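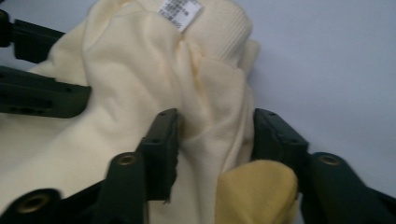
Kosness advising log, data card

Status: usable, still being cleaned. Read the part on dates before you join anything.

What this is
Appointment records from the student advising office at Nillholm. One row per appointment, 3,341 rows, 16 columns. Covers drop-ins, booked visits and phone calls. Group sessions are not in here, those live in a separate sheet and the columns don't match.

Where it came from
Exported out of Petridis (the old scheduling system) before the office moved over to Dernix. Petridis had one export button and it gave you everything as text, so every type in this file was assigned afterwards by script. If a column looks wrong, check the raw text first.

Files
appointments.csv - the main table
reasons.csv - lookup for visit reason codes
staff_roles.csv - role only, no names
clean.py - run this last

Columns people ask about
visit_id: unique, safe to join on.
student_key: scrambled ID. Stable inside this release, will change in the next one.
program: seven values. Undeclared is its own value, a blank means the front desk skipped it.
reason_code: first reason given at check-in. A lot of visits had more than one, we only kept the first.
minutes: booked length, not how long the person stayed. Everybody gets this one wrong.
no_show: Y or N. Drop-ins are always N, so take them out before you work out a rate.
notes_flag: says whether the adviser wrote notes. The notes themselves were removed and won't be shared, please stop asking.

Dates
Petridis stored start times in local time and the cancel times in something else. clean.py shifts the cancel times. It does not fix the 400 rows where the cancel time is blank but the status is canceled - leave those out of any timing work. Rows with a start of midnight are phone calls logged at the end of the day, the real time is gone.

Known problems
- December is thin. The desk used paper for part of it and not all of the sheets got typed in.
- Transfer credit questions were coded under "other" till the code list was changed. No way to split them back out that I've found.
- Two role labels mean the same thing (program assistant, program asst). Merge them yourself for now.
- Some drop-ins were entered twice, once by the desk and once by the adviser. clean.py catches the ones with the same student_key and start time, misses teh rest.

Good for
Staffing by hour, seeing which reasons come up when, practicing on messy office data.

Not good for
Comparing advisers. Anything about grades or who graduated, there's nothing in here on either one. Also don't try to match it to other student files, that's in the terms you agreed to.

Running it
Put the three csv files in a folder called raw, then run clean.py from the folder above. Output goes to out. It overwrites whatever is there without asking - copy your old output first if you want it.

Changes
Latest: fixed reason lookup, dropped an empty column, renamed len to minutes.
Before that: first release, had the cancel times unshifted. Delete it if you stil have a copy.

Todo
Merge role labels. Second pass on duplicates. Write up the Dernix column mapping once the new export settles down.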